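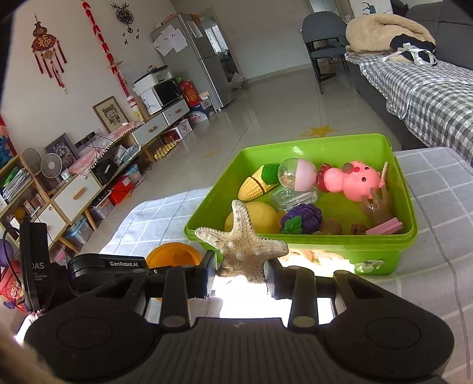

Teaching by Showing: Notes for Unit 4
Nokarari Workshop in Home Robotics
Handout version of May 2, 2026

These are the notes I talk from, cleaned up a little because several of you asked. They follow the lecture order except where I wandered off and came back. Charoen Somboon teaches the lab half in the Dobson room and has his own sheet for the hardware, so if you want to know which screw to tighten, that's his sheet and you should be nice to him about it.

Where we left off

Last time we wrote a pick-and-place routine by hand. You had a block, a known table height, and a grasp pose you typed in yourselves, and it worked fine until I moved the block onto a folded towel. Then most of your arms pinched air or pushed the block down into the cloth. Some of you patched it with an extra rule. Then I brought out a second towel (sorry).

So now we ask for something messier: pick up the toys on the floor and put them in the bin. Think for a minute about how you'd write the rules for that. What's the grasp point on a starfish? On a bunch of plastic grapes? Which end of a corn cob do you go for? I can do all of it without thinking, and so can you, and so can my four-year-old niece when she's in the mood. None of us could write it down very well. This unit is about getting the skill out of our hands and into data a robot can learn from, without going through the writing-down part.

The general name is learning from demonstration. You'll also see imitation learning, and for the plainest version, behavior cloning. The readings use these loosely and I will too.

Three ways to show it

1. Move the robot's own arm. You grab the arm, put it in a floppy mode where the motors only hold up its weight, and drag it through the task. The old name is kinesthetic teaching. I love this one for a first lab since you feel right away what the arm can't do. The elbow jams, the wrist runs out of turn, and you learn respect. The trouble is that your own arms and body are all over the camera view, and dragging a heavy arm around makes people move in a slow, odd way that gets copied faithfully into the data.

2. Drive it from somewhere else. Teleoperation. You hold a controller, or you move a small leader arm and the big one follows. The camera view is clean and every motion is by definition one the robot can do. But you lose touch. With most cheap setups you can't feel the toy squash, so you watch the screen and guess, and everybody overgrips for the first hour. It's also slow, and you need the actual robot in the actual room, with someone near the stop button.

3. Hold the gripper yourself. You take a gripper that matches (or nearly matches) what the robot wears on its wrist, put a camera on it, and go do the task with it in your hand. No arm at all. The camera sees what a wrist camera would see, and the recording gives you the path of the gripper and how far open the fingers were.

The third kind is where we'll spend our lab time, mostly for a boring reason: you can carry it home. A robot arm bolted to a bench sees one bench. A hand-held gripper can see a living room with a plaid blanket on the sofa and sun pouring across the floor, and then somebody else's living room after that.

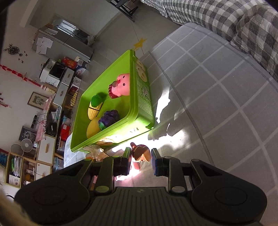
Fig. 1. Toy tidy-up, seen from the gripper. Pig, grapes and corn in the bin, other pieces on the floor between the fingers.

Notice how much of the view the gripper itself takes up. Students always ask me to crop it out. Please don't! The fingers are the one thing that stays put from one recording to the next, and the model uses them the way you use your own hand at the edge of your vision. How far apart are the pads, is there something between them, is it slipping. If you crop the fingers you've thrown away the most useful part of the picture.

The other thing to notice is the tilt. The room comes out sideways because the wrist was turned, and wrists turn all the time. A person looking at it needs a second to sort out which way is down. The model needs a lot more than a second, it needs many examples with the wrist at different angles, so don't try to hold the gripper nicely level the whole time. Reach the way you'd really reach.

What one demonstration contains

For our purposes a demonstration is a stretch of time with a start and an end, and at every step in it we keep:

the camera image
where the gripper is and how it's turned
how far open the fingers are
a short line of text saying what the task is

The first one is what the robot will get as input. The middle two are what we train it to produce. The text line is for when you have more than one task, and I want you to write it even if you only have one, for the sake of future you.

About that text line. "Put the toys away" is too big if the demonstration is a single toy. "Pick up the starfish" and "put the starfish in the bin" are two different demonstrations, even though your hand does them in one go. Decide where you cut before you record, write it on a sticky note, put the note where you can see it. In February we had a group who cut at the moment of the grasp in half their set and at the moment of lifting in the other half, and their policy would close the fingers and then just sit there looking thoughtful. They lost a week finding it.

Soft things, shiny things, see-through things

Hard plastic toys are easy going. They don't change shape and the camera sees them well. I'd start with those to build your confidence, and then get away from them as fast as you can.

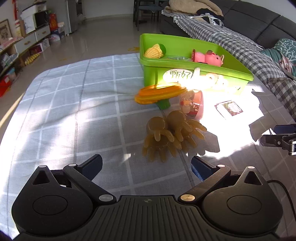

Anything rubbery with fingers or frills gives you a choice of where to grab, and people choose differently. One person takes a fingertip, another goes for the palm, a third pins the thing flat and drags it. All of those can be good! What you don't want is a data set where the same view leads to three different moves with nothing in the view to say which. Plain behavior cloning will average them, and the average of "go left" and "go right" is to bump straight into the middle. We'll look at the fix for this next week (policies that can represent several options at once), but the cheap fix is to agree on a grasp with your partner and stick to it.

Clear plastic is its own headache. A clear cup or a lid shows you whatever is behind it, and in strong sun it may show you nothing but glare. Record it anyway, in sun and in shade. I used to close the blinds before a session and I've stopped, and the Kelia arm in our lab got noticeably better at late-afternoon runs once I did. That's one room and one arm, so take it as a story and not as a result.

A word on speed. Go at the pace you'd use with a full coffee cup in your other hand. Slower than that and you start to hover, and hovering is poison: long stretches where the image hardly changes and the gripper hardly moves teach the policy that doing nothing is a fine idea. If you need to think, think before you start recording.

Mistakes are welcome, up to a point

You'll fumble. The toy will roll, the finger will catch the rim of the bin. Keep going and recover, and keep that recording. A policy trained on spotless demonstrations only knows what the world looks like when everything goes right, and the first time it drifts a bit off the path it's somewhere it has never been. Each small error then takes it further out. You'll see this called compounding error or distribution shift, and it's the one idea from today I'd really like you to be able to explain to a roommate.

So a fumble and a recovery is gold. A fumble where you give up, put the gripper down and use your other hand is garbage. Mark it as failed in Leslow and move on. Don't delete it, Charoen likes to look at them.

Two grippers
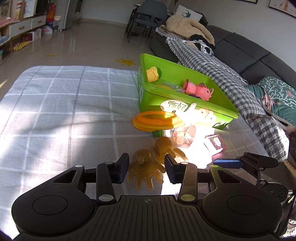 Once there's a gripper in each hand, you have a new kind of question, which is who waits for whom. Holding a bin steady with one side while the other drops something in feels like nothing to you. For the policy it means two streams that have to agree about time. If the left recording is off from the right one by even a little, the learned left hand will let go before the right hand is ready. Do the clap check at the start of every session (tap the two grippers together, tips only, gently) so there's a moment in both recordings we can line up.

It also means each camera will sometimes have the other gripper in it. Leave it in. It's part of what the robot will see when it has two arms of its own.

I'd hold off on two-handed work until your one-handed set is solid. My reason is mostly your wrists. These things get heavy, and tired people make strange demonstrations.

How many?

The question everyone asks. It depends on how much varies. For one toy, one bin and one room, 100 demonstrations will usually get you something that works well enough to be fun. Change the toy, the room and the light, and you're in another world. The set we've built up over the years in this course is 2,000 demonstrations and I can still find a corner of my own kitchen where it fails.

If you have a fixed amount of patience, spend it on variety. Nine recordings with the bin in nine places will do more for you than nine with the bin in one place. Move the bin. Turn it. Put different toys in it before you start, so "bin" doesn't come to mean "empty green box." Kneel on the other side. Swap with your partner, since your partner is taller or left-handed or just reaches in a funny way.

For next time

Record your one-handed set, any tidy-up task you like, small objects only. Cut points written down before you begin. Upload to Leslow with the text line filled in for every recording, failed ones marked.

Then pick one recording and watch it with your finger on the pause key. At each pause, say out loud what you'd do next using only what's in the image. If you can't tell, write down the moment and why. Bring those notes, we'll use them to start the part on memory and on what a single view leaves out.

Spare batteries are in the Dobson room, second drawer. Put the dead ones in the other drawer please.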